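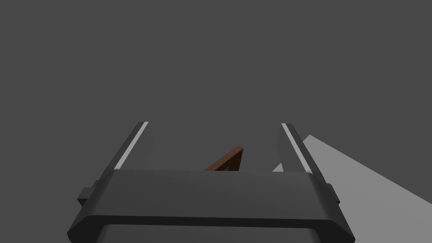
5.3 空夹失败与抓取完成信号的误报

前两节报告的成功率把所有失败合在一起计算。本节只讨论其中一类：夹爪闭合以后指间没有工件，控制程序却继续往下执行。我们把它称为空夹。空夹本身在仿真里不造成任何损失，但控制程序若在空夹之后仍发出“抓取完成”信号，后续的提升和转移动作会按带载状态规划，在实机上属于安全问题。

测试在Plandel仿真环境中进行，共200次，每次重新采样工件的初始位姿和夹爪的起始姿态。控制策略与5.1节相同，未做任何针对性的调整。按5.2节的判据，空夹29次，其中8次伴随抓取完成信号的误报。其余空夹被宽度检查拦下，程序进入重试分支，最终结果已计入表3，这里不再重复。

5.3.1 标注方法

我们从上述29次空夹的日志中取出夹爪进入接近阶段以后的全部图像帧，共2,217帧，由Nives Marino和Rosario Tedesco分别独立标注。标注内容为工件与左右手指的相对位置、工件下部是否可见、手指是否与工件接触。接触一项不以图像为准，以仿真器输出的接触对为准，图像标注只用来检查两者有没有明显矛盾。两人意见不一致的帧交给Aldo Messina复核，仍无法判定的标为“不确定”，不进入后面的统计。

标注之初曾有一处定义含糊。“居中”最初按图像中线判断，后来改为按两指指尖连线的中点判断，因为腕部相机的安装位置带有横向偏置，图像中线并不等于夹爪的对称面。已经标过的帧全部按新定义重标。

5.3.2 腕部视角下的遮挡

图6给出了两帧腕部视角的渲染图像，分别记为(a)和(b)，与正文中出现的先后一致。两帧中夹爪的掌部壳体都占据画面下方的大部分宽度，两根手指向远处伸出，红褐色的三角形工件位于指间、偏向右指一侧，只有上部露出，下部被掌部壳体的上缘挡住。图6(b)中两根手指均未与工件接触。

这种视角对位姿估计很不利。估计模块需要从工件的外轮廓恢复平面内的位置和朝向，而在接近阶段，能够稳定提取到的只剩一条斜边和右上方的尖角。斜边沿自身方向平移时，局部外观几乎没有变化，因此沿斜边方向的位置主要靠尖角约束。尖角一旦被误检，估计结果就沿斜边滑动，而且滑动以后残差并不明显增大，滤波器没有理由拒绝它。

背景对误检也有影响。工件和右指之间的缝隙里露出一小片浅灰色平面，与深色的手指形成强烈的明暗对比。边缘检测在这里给出的响应强于工件自身的边缘，在部分日志中，尖角的匹配点被吸引到缝隙边缘上。手指上的浅色细条也会产生类似的长直边，不过它在相机坐标系中的位置只随夹爪开度变化，可以用掩模去掉。浅灰平面则随夹爪运动而改变位置，固定掩模对它无效。

我们最初怀疑问题出在手眼标定，为此把仿真中的真实外参直接写入估计模块，重新运行了全部出现空夹的初始条件。结果空夹仍然出现，误差的方向也没有改变，标定因素可以排除。随后又把估计模块整个旁路，直接使用仿真器给出的工件真值位姿，同样的初始条件下不再出现空夹。由此可以把故障的起点定位在估计模块，运动规划和关节控制器不是主要原因。

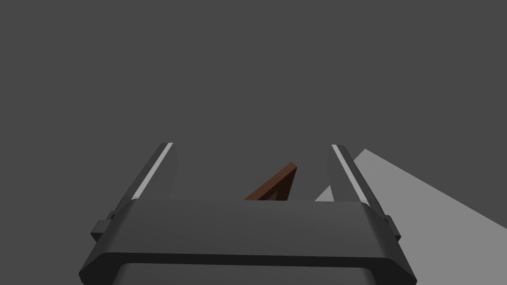 估计误差能够累积到闭合阶段，还有一个控制流程上的原因。程序在接近阶段末尾会冻结目标位姿，冻结之后不再接收新的估计值。这样设计是为了避免手指靠近工件时因图像抖动而来回修正，在无遮挡的情况下效果良好。但掌部壳体的遮挡恰好在冻结前最严重，被冻结的往往是质量最差的一次估计。5.1节使用的方形工件高度较大，上部轮廓完整，这一问题没有暴露出来。

5.3.3 误报的触发过程

空夹发生以后，控制程序用两个条件判断是否夹住工件：手指开度大于空载闭合开度，并且夹持力超过阈值。两个条件在同一控制周期内同时满足，即发出抓取完成信号。

在8次误报中，开度条件都是在手指尚未完全闭合时满足的。开度读数取自当前周期，夹持力读数则经过低通滤波，滞后于实际值。手指加速闭合时，电机电流中包含克服惯性的部分，力估计没有扣除这一部分，滤波后的读数短时间越过阈值。此时手指还在运动，开度自然大于空载闭合开度，于是两个条件碰巧同时成立。信号发出后被锁存，即使下一个周期手指已经完全合拢，状态机也不会回退。

其余空夹没有误报，差别在于闭合起始时的开度。起始开度较小时，手指到达末端之前速度没有升高，力估计未越过阈值，宽度检查得以正常执行。我们检查了这些日志，没有发现别的区别。

误报之后，状态机进入提升阶段，重力补偿按带载参数计算。工件实际上没有离开支承面，补偿量偏大，提升开始时末端出现一次向上的超调。仿真中超调没有引起碰撞，限位保护也没有触发。但在我们的实机单元中，夹爪上方装有光源支架，余量比仿真模型小。Ermanno Amato据此建议，在修改完成之前不把该版本程序部署到实机，我们采纳了这一建议。2025年6月16日，星期一，该版本在代码库中标记为仅限仿真使用。

5.3.4 修改措施

修改分三处。第一处在完成判据中加入速度条件，手指速度降到静止阈值以下并保持若干个控制周期，才开始检查开度和夹持力。第二处取消信号锁存，提升阶段开始前再次读取开度，若与空载闭合开度一致，则立即停止并张开手指。第三处在估计模块，冻结位姿时不再取最后一次估计值，改为取接近阶段内可见轮廓长度最大的一次，再用正运动学推算到当前时刻。

前两处修改针对误报，第三处针对空夹。用相同的随机种子重放出现误报的初始条件，加入前两处修改后误报均未再出现，代价是每次抓取在闭合末端多出一小段等待时间。第三处修改的效果不稳定。工件在接近阶段保持静止时，推算位姿是准确的；若手指侧面先碰到工件并将其推动，推算位姿就会过时，反而不如原来的做法。目前第三处修改默认关闭，由参数控制。

调整相机安装位置可以从根本上减轻遮挡，Rebecca Mancuso在Angelovski夹爪模型上试过把相机抬高，工件下部的可见范围有所增加，但相机随之进入腕关节的运动包络，部分起始姿态不再可达。这一方案没有用于本文的测试。

5.3.5 局限

本节所用图像的背景均为单一的深灰色，没有纹理，也没有其他物体。浅灰平面与手指之间的明暗对比在实机图像中未必如此强烈，反过来，实机图像里的阴影和反光又会带来仿真中没有的边缘。因此关于误检来源的分析只适用于当前渲染设置。完成判据的缺陷与图像无关，只要力估计仍由电机电流得到而不扣除惯性项，在实机上就应当预期会出现同样的误报。

此外，测试只使用了一种三角形工件。细长件和带孔件的遮挡情况不同，相关测试计划在12月随Primthorpe工件组一并进行。在得到这些结果以前，我们不对第三处修改的适用范围作进一步判断。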